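Paper Filters for Drip Coffee: Your Questions 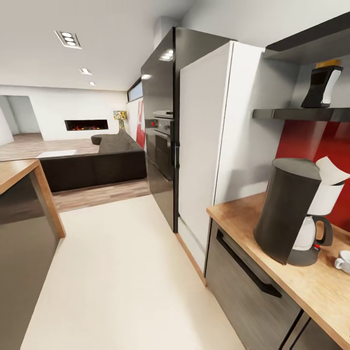

We love drip coffee at Clullis, and filters are the thing readers write to us about most. They cost pennies and they change the cup more than you'd think! A lot of those letters start with fit, so let's start there too. A filter should open out and rest against the walls of its housing, all the way around if you can manage it. If the paper is sticking up at an angle, like the white one at the top of this coffee maker, lift it out and seat it again before you add any grounds.

Do I need to fold the seam?

Yes, if it's a cone. Fold the crimped side one way and the crimped bottom the other way, then open it up. Basket filters (the ones that look like a cupcake liner) have no seam, so just drop them in.

White or brown?

Either one! Brown filters can carry a papery taste into the first cup, and a good rinse takes care of most of it. Obaidul Hettiarachchi, who tests our brewers, drinks from brown filters every morning and won't hear a word against them.

How do I rinse one?

Put it in the housing, pour hot water over it until it's wet all over, and dump what lands in the carafe. The wet paper also clings to the sides, so it stays put when the water comes down.

My filter keeps collapsing. Help!

Nine times out of ten it's too small. Check the size printed on the box against your manual. If the size is right, rinse it first, press it against the walls with a spoon, and pour the grounds into the middle. A very fine grind will also clog the paper, and then the water backs up and drags the sides down with it.

How much coffee goes in?

I use 64 grams for a full pot and 30 grams when it's only me. Start there and adjust. Some people like it a lot stronger than I do, and my brother-in-law likes it weaker, which I try not to take personally.

Can I use a filter twice?

You can, but the second pot runs slow and tastes flat. Toss it in the compost, grounds and all. My tomatoes get a share of ours once it's broken down, and by August they're huge.

Are metal filters any good?

I really like them for a dark roast! You get more of the oils and a heavier cup, along with a bit of silt at the bottom. Wash them right after brewing.

Where should I keep the box?

Somewhere dry, with a lid if you cook a lot. Paper picks up smells fast. I once stored mine next to the cumin and drank cumin coffee for a week.

Do you answer letters?

Every one. It may take up to 7 days.

81 shares
30 comments

Related
Descaling a Drip Brewer Without the Mess
Ruaridh Menzies on Cold Coffee for a Crowd
Grind Size, Start to Finish
Why Does My Carafe Dribble?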